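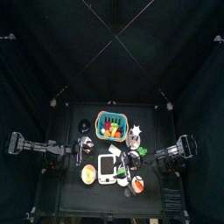
A reader who signs as Hegazy wrote in to say that a written rule for every little thing is how you get people to stop reading the rules. Hegazy has a binder of 194 pages at work and has opened it twice, once to find out how to order a new binder.

I take the point, and our sheet used to be headed the same way. When I started at Hunstead the two-arm station had a document called the Stevisora practice guide, and it had grown every time something went wrong. Most of it was about things that had happened once. In June I cut it down to what fits on one side of paper, and I said in my last post that I would put the main parts up here.

Before anyone touches the controls, walk all the way around the table. Look at the cables first, then the brackets, then the floor. If a cable looks slack, the session doesn't start. You don't tighten it yourself and carry on. You write it in the log and get someone who is signed off on the rig.

Hands stay outside the edge of the table while either arm has power. Paused counts as having power. This is the rule people argue with most, usually over a piece of toy fruit that has rolled somewhere awkward. Leave the fruit. If it has to be moved, power down both arms, wait for the second person to say "down" out loud, and then reach in.

One operator, one watcher. The watcher holds the stop button and does nothing else. No phone, no notes, no fixing the playlist. We swap every 200 moves, and I would go lower than that if it were only up to me.

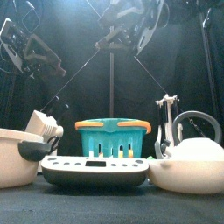

Swapping also gives you a natural time to check the layout. Tall things go toward the outside. Anything with a loop or a handle gets set down so a finger can't hook it by accident on the way to something else. I don't have a good rule for how crowded the table may be. The old guide had a table of spacings and we measured nothing with it, so I took it out. What I wrote in its place is that both people have to agree the arms can get in and out, and if one of them isn't sure, something comes off.

Then the log. We have 2,711 moves logged under the new sheet so far, and 1,121 of those have a comment next to them. I think that's a decent number. Under the old system the comment box was nearly always blank, or it said "ok." Please don't write "ok." Write "left arm slow to open" or write nothing.

Near misses go in the same log as everything else. Hunstead used to have a separate form and it meant walking down the hall to get one, so the near misses didn't get written down.

Two things I haven't settled. One is whether the watcher should be allowed to talk to the operator during a move. At Hovent, where I was before, it was silence except for "stop," and I got used to that. Here people chat, and some of the newer operators say it helps them. The other is how long a new person should watch before they get the controls. I have it down as two full sessions for now.

Hegazy also asked if I would share the sheet itself. I will once the cable section has been rewritten, as the wording on who can adjust what is still loose.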